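Shapes on the Sorting Table

A big hello from the puzzle corner! We have had such a lovely response to the shape boards that I thought they deserved a proper write-up, so put the kettle on and bear with me.

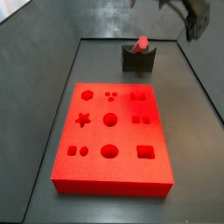
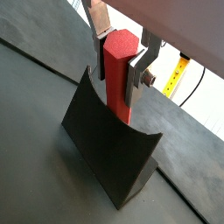

TOYS AND PUZZLES

The red foam board has nine cut-outs, and I have grown fonder of it than a grown woman probably should. The star is the one every child reaches for first (grown-ups too, I have noticed), and the hexagon in the back corner is the one they argue about. It looks so easy! But you do have to turn the piece until its sides line up, and a six-sided block has a way of seeming right when it is still a little bit off.

My own favorites are the odd ones: the three little round holes set in a triangle, and the chunky one that looks something like an M. If you are bringing a very young player, start with the large rounded square at the front and the oval beside it, then work up to the pairs of small holes once everyone is feeling brave.

Our lending shelf at Maurya now stands at 262 puzzles, and you may take home 2 at a time. Please check that every piece is in the bag before you bring a set back, and wipe foam boards with a barely damp cloth, no soap, and let them dry flat. They do dent if something heavy is left on top, as I learned with a stack of cookbooks.

We will be putting out more boards in October, and I would dearly love to hear which shapes you would like to see. A crescent moon has been suggested already, and I am all for it.

Aarti Dubey
Puzzle corner, Maurya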